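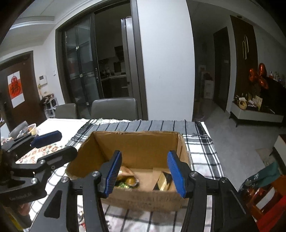
Packing station update: hand-held grippers move to the second stage

The Nollbridge packing group has finished the first stage of the change to gripper-based box filling. In this stage, staff packed open cartons with hand-held two-finger grippers in place of their bare hands, and the recorded motions went to Drestudmont, where the arm controllers for the Iltine line are being set up. Work is done at ordinary tables in furnished rooms, with mixed goods: clear-wrapped packages, small cartons, soft bags.

Two points from the first stage affect daily work.

Pad contact. The ribbed blue pads hold a small carton well when both faces meet it squarely. On wrapped goods the film can slide before the contents do. Close slowly, wait for the film to settle, then lift. Pads with worn ridges go in the return bin at the end of the shift.

Box walls. Reaching into a deep box with two grippers at once is slower than it sounds. The finger brackets catch on raised flaps, and a torn corner makes this worse. Fold the flaps fully down or outside before starting. Cartons with a torn inner layer may still be used - the arms will meet them too.

Staffing for the second stage is as follows. The 7 packing posts stay. Of these, 2 change title to cell operator in March and will cover loading, jam clearing and pad changes. Pay grade for the new title is still under discussion with Sakamoto, the contractor for the cells, and with the site office. Training takes 18 hours, all of it on paid time. The remaining posts keep hand packing for fragile and odd-sized orders, which the arms will not handle this year.

The target for the trial cell is 300 boxes per shift. Individual gripper sessions are not timed against that number, and session recordings are not used in reviews.

Wrist strain should be reported the same day. The grippers add weight at the end of the hand, and long sessions are noticeable. Swap hands or stop when needed.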